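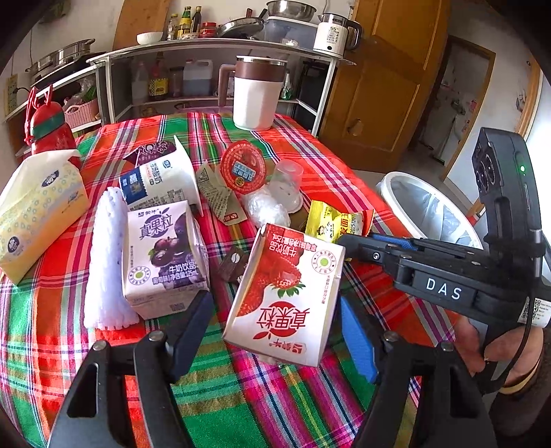 2018-12-14

Open day at Holldale. Fengying Bai met us at the door and took seven of us around the building, starting with the packing hall. Each pallet there holds 1,152 small cartons, 96 to a layer. Suqin Cai asked about breakages and was told they are logged by shift.

After that we went to the snack table, which has a bright plaid cloth and far more on it than the table can comfortably hold - fruit milk drinks, tissues, a red water bottle, small packets of this and that. The grape and strawberry milks come from the same line, 真果粒.
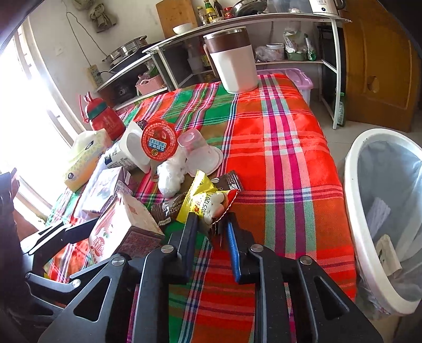 *The snack table, with the kitchen shelves along the back wall.*

Oddur Norðdahl wrote down the shelf arrangement for the Vistcombe kitchen: kettle and bowl up top, bags of food and the jar lower down. We left after tea. The next open day is in October, and Fengying takes names by phone.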